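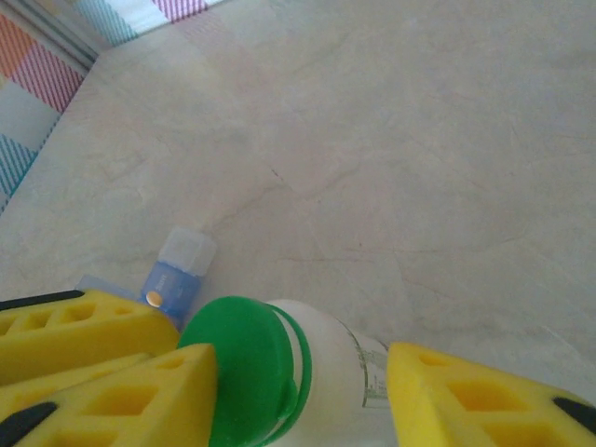
3.2 Household surfaces and the recall of spills

The second part of the study dealt with how people remember small domestic accidents. Diaries of household work have long been known to miss short tasks, and wiping a table is about as short as a task gets. We wanted to know how much of this kind of work is lost when people are asked at the end of the week instead of on the same evening.

Households were recruited in Belville and Erkine through letters sent to 580 addresses. Of these, 90 agreed to take part and kept a paper diary on the kitchen table or wherever they usually ate. Each adult wrote down any cleaning of a table, worktop or floor that was not part of a planned clean. At the end of the week the same adults filled in a recall form without looking at the diary. The forms were posted back in separate envelopes, and the two were matched by a household number.

The diaries held 799 entries in all. Entries were coded by Lwazi Shezi and then coded again by a second reader who had not seen the recall forms. Where the two disagreed, the entry was read aloud and a code agreed. Most disagreements were over meals, where one person had written a single line for a whole evening and another had listed every cup.

Recall was poorest for spills dealt with by the person who had made them. People were better at remembering what they had cleaned up after somebody else, and several added a name in the margin of the recall form although the form did not ask for one. Spills on floors were remembered more often than spills on tables. We had expected the reverse, as tables were wiped far more often, but frequency may be the reason: one wipe runs into the next.

The type of surface also seemed to matter. Figure 2 shows a light grey, marble-patterned tabletop with darker veining. In interviews, owners of patterned tops said they wiped by habit after meals, while owners of plain tops said they wiped when they saw a mark. The first group gave rounder numbers on the recall form — "every day", "after each meal" — and these were hard to set against the diary.

Feng's scoring rule was used for such answers, with the lower value taken where a range was given. We repeated the comparison with the higher value and the order of the groups did not change.

Figure 2. Tabletop with a marble pattern.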